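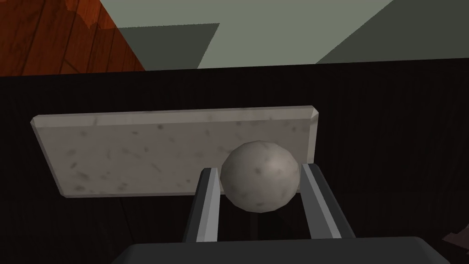
Yolotzin Quezada

Can we trust phone timing for a works sports day?

Asked in October. Viewed 1,273 times.

Our firm runs an athletics afternoon against the other depots every year, and this time Dakside (the biggest depot, and last year's winners) want to scrap the stopwatches and use a phone app called Zuvum for the sprints. You stand one phone by the starter and another on the finish line, they talk to each other, and out comes a time to the hundredth. So the claim goes.

I'm supposed to say yes or no before the entry forms go out and I don't believe a word of it. The track is grass, marked out on the Zamudio playing field, and the straight is only long enough for a 70 metre dash. Last year the women's final was given as a dead heat on the watches and there's still bad feeling over it. Dakside say that could never happen with the app, but Dakside also had the runner who thinks she won.

What I want to know is:

Is a phone time really any better than a person with a stopwatch over that distance?

If the app and the finish judges disagree about who came first, which one counts?

Can old stopwatch times stay on the depot records list next to app times?

I've read the app's own help page. It says "accurate" a lot and doesn't say how anyone checked.

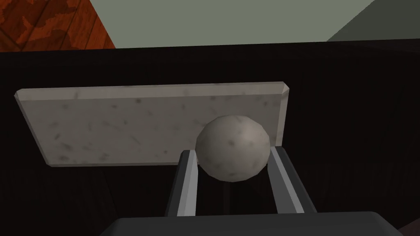

Gripper with the ball between its fingers and the slab behind.

2 answers

Wenceslao Ayala

Used it at our club for one summer. Works great, never had a problem, everyone likes seeing the hundredths. Just charge the phones first. I wouldn't bother with judges any more, the video shows who won.

Comment from Yolotzin Quezada: How do you know you never had a problem? Did you run watches alongside it?

Comment from Wenceslao Ayala: No, why would we, we had the app

Natalia Ledesma

I'd be careful with the answer above. "Never had a problem" from someone who didn't compare it with anything tells you they got a number on the screen each time.

Take the places first. Placings and times are separate jobs. The judges decide the order across the line, and the times get attached to that order afterwards. If you have a clear picture from exactly in line with the finish, let the judges look at it before they decide. If the phone was a foot to one side, the picture favours whoever was in the near lane, or the far one, depending which side it stood. Most of the ones I've been shown were off line. Ask to see the white line running dead straight through the shot before you accept anything from it.

On times, a phone camera takes a fixed number of pictures each second. If it takes 30, the pictures are more than three hundredths of a second apart, and whatever the app prints after that is a guess filled in between them. Find out what the phones you'll be using can do and whether the app uses it. The start matters as well. If it listens for the gun, sound takes time to travel, so the phone needs to be beside the starter, and a shout or a slammed car door may set it off.

Hand timing has its own faults. People start the watch late and stop it early, so the times come out fast. Three watches per place, started on the flash or smoke, take the middle one, round up to the next tenth. Over a short sprint I'd take that over an app I hadn't tested.

So test it. Run both at a training night, write down every race, and look at the gaps. If they jump about from race to race, say no.

Records: keep two lists. A hand time and an app time shouldn't sit in the same column, and someone will lose their record to a change of method if you let them.

As for last year, leave it a dead heat. No app is going to settle that one now.

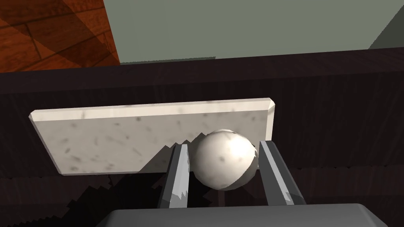 White ball held between the two fingers.

Comment from Montserrat Robles: Rotau does the same sort of thing and lets you step through the pictures yourself. Still only as good as where you put the tripod.

Comment from Yolotzin Quezada: Thanks Natalia. I've told Dakside they can bring the phones to training and we'll have the watches out too. They've gone a bit quiet.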